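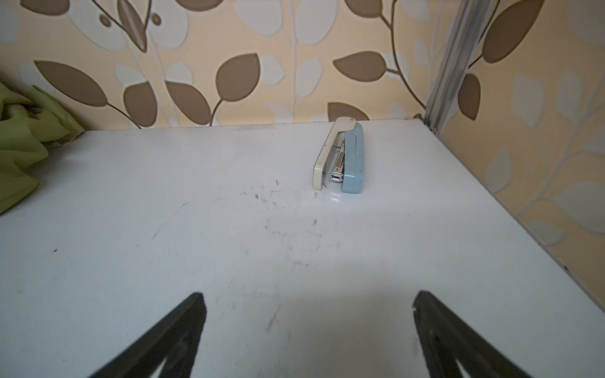
Robot arms in the Nakdale office: questions from staff

April 2, 2026
By Misaki Sakai, Workplace Services
4 min read

These are the questions that came in after the staff meeting, plus a few that were left in the box by the mail room. Similar ones have been combined.

What are the arms going to do?

Desk work that gets repeated all day in the mail room and supply room. To start with, that means picking up small office items such as staplers, tape and hole punches, putting them back where they belong, and setting out supplies for new desks. Opening mail, signing for packages and anything with a customer's name on it stays with people.

Is anyone losing their job?

No positions are being cut this year. Brirnow has put that in writing for the 20 people in mail and supplies, and the letter is posted on the staff page. It covers the period through the end of the year. Management has not made a promise beyond that, and we asked them to say so plainly.

Will my hours change?

For most people, no. The early supply shift will start 90 minutes later from July. If that is a problem for child care or a ride to work, talk to Ferhat Sönmez before the new schedule is posted. Two people have already kept their old start time.

Who teaches the arm a new item?

Supply room staff, on paid time. You guide the arm through the pickup, then do it again with the item in a different position. A stapler lying flat and a stapler standing on its end are separate lessons. So far 1,085 pickups have been recorded at the practice table.

Do I have to do the training work?

No. It is voluntary for now. If it becomes part of a job description, that description has to be reviewed and the pay grade looked at again. Janaka Sikder handles those reviews.

Does the wrist camera record me?

The camera is aimed at the table in front of the gripper. Hands and sleeves can end up in the recordings. They are kept for 83 days and then deleted. Supervisors can't use them for attendance or performance reviews. If you think that has happened, report it to Janaka.

What if it drops or breaks something?

Press the stop button, leave the item where it is and write it in the log. You will not be charged for it or written up. Please don't reach in between the fingers while the arm has power, even if it looks like it has quit moving.

It's slower than I am. Will I be measured against it?

It is slower than most of you. There are no speed targets for people working next to an arm, and none for the arm either.

Can I move to a different job?

Yes. Openings at the Magalhães building are offered to mail and supply staff for two weeks before they are advertised. Ask Sadao Murakami for the list.

Where do I send a question that isn't here?

Send it to Workplace Services or use the box. The next update goes up in July.

We use cookies to remember your settings. Accept | Manage preferences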